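Progress Report to the Dellska Fund
Listening for Leaders – the Noltard podcast and mentoring project

Dear friends at the Fund,

It's a pleasure to be writing to you again, and I hope you will forgive me if I go on a bit, because there has been a good deal happening at Noltard since the last report and I would hate to leave out the parts that made us proudest. When you agreed to back a podcast in which people who run things talk frankly about how they learned to do it, I promised we would tell you about the stumbles as well as the good days. I'll try to keep to that.

First, the episodes. We planned on 12 for this period and all 12 have been recorded and released. The guests came from hospitals, a school district, a trucking company, a bakery and a couple of family foundations, and nearly all of them stayed on the line well past the hour we had asked for. The conversation people still write to us about is the one with the head of the Bošković bakery, who spoke at length about the year she almost lost the business and how hard she found it to tell her staff. We had worried that it was too quiet and too slow for a first episode. Listeners disagreed, and I'm very glad we left it alone.

Second, the mentoring circles, which were the part of the proposal you asked the most questions about (quite rightly!). We have 19 new managers taking part, each matched with a former guest. They meet by phone in the evenings, usually at seven, and then all together on one Saturday a month. The Saturday mornings have been a joy. People bring a problem from work that they haven't solved, they talk it through, and then they come back the next month and tell the others how it went. Two of the pairs didn't suit each other and had to be changed, and we were slower about it than we should have been. We now check in with both sides after the second call.

The discussion guides are behind schedule. Stimura, the small studio that edits our sound and lays out our printed pages, lost a good part of April to an office move, and our own drafts were late getting to them in any case – so I can't put it all at their door. The first half of the guides is out and being used. The rest is written and waiting on layout, and we expect to send you the full set with our next report.

On money, we are a little under budget on travel and a little over on editing, and we would like your permission to move the difference from one line to the other. The total doesn't change. A short request is attached separately.

For the coming months we would like to record some guests who are early in their careers, and to try an episode made up entirely of listeners' questions. We would also dearly like one of you to come and sit in on a Saturday circle.

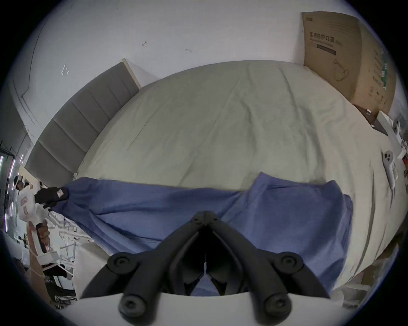
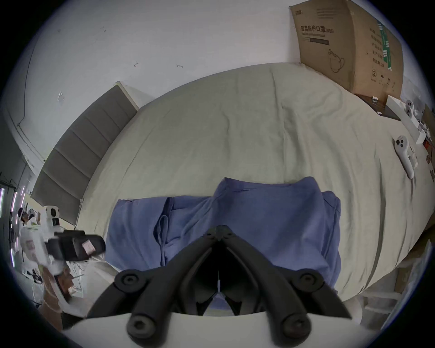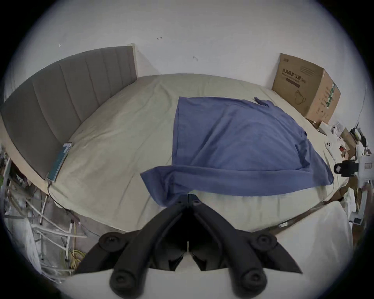 Reading the draft of this report, one of the mentors asked me to add that the evening calls are too short, that half an hour is gone before anyone has got to the hard part, and that she would gladly give up an hour if her partner's schedule allowed it. We'll be trying longer calls with any pair that wants them.

With warm thanks for your patience and your good company,
The Noltard project office

Recent items
Notes from the first mentoring Saturday
Bošković bakery episode: listener letters
Discussion guides, first half
How to suggest a guest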